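Health / Features

What the sewers of Clonmont know before the clinics do

Wastewater testing has moved from an emergency measure to a routine one. The difficulty now is reading the numbers.

Every morning an automatic sampler at the Clonmont treatment works draws a small volume of raw sewage every 15 minutes and adds it to a chilled bottle. By the next morning the bottle holds a composite of 24 hours of household life. A portion goes by road to the regional laboratory in Idau, where technicians concentrate the solids, extract the genetic material and measure how much of it comes from influenza, norovirus and the coronavirus.

The network began with a handful of works and now takes in 60. Results are reported as gene copies per milliliter, then adjusted for flow. Without that adjustment a night of heavy rain looks like the end of an outbreak. 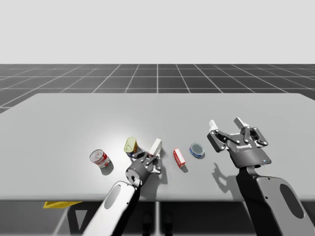
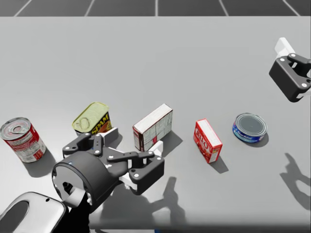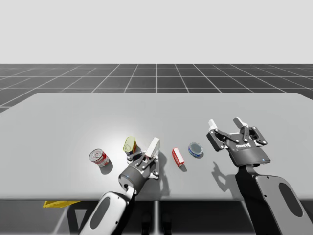
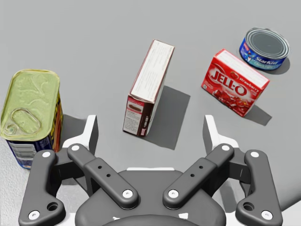 Idau, July 8, 2026

The case for sewage is simple enough. People who feel mildly ill no longer get tested, and those who test at home seldom report it. Clinic counts therefore track the habits of patients as much as the spread of disease. A sewer takes in everyone connected to it, including people with no symptoms at all.

In February the method had its clearest run to date. The norovirus reading at Clonmont, flat for weeks at 80 copies per milliliter, rose to 192 in one sample and 871 in the next. Care homes in the district were told to restrict visits and switch to chlorine-based cleaners — alcohol gel does little against norovirus. Clinics logged their first cluster after the warning had gone out.

Hullus shows the limits. The town has a large seasonal population and a food processing plant that discharges into the main sewer. Both change the makeup of the sample. The laboratory corrects for this with a marker virus found in human waste, but the correction has its own error, and small changes from one sample to the next are treated as noise.

The other constraint is the sampler itself. The Szewczyk units used across the network need their intake lines cleared by hand, and a blocked line produces a short composite that must be thrown out. Smaller works are not staffed overnight, so a blockage can cost a full day of data.

Privacy has drawn less dispute than expected. A treatment works serves too many homes for a result to point to anyone. Sampling further upstream, at a single building or street, is another matter, and the present rules do not allow it without a written order from the health office.

A second laboratory line is due to open in Idau next, adding measles to the routine panel. The Hullus samples will be run on both lines until the results agree.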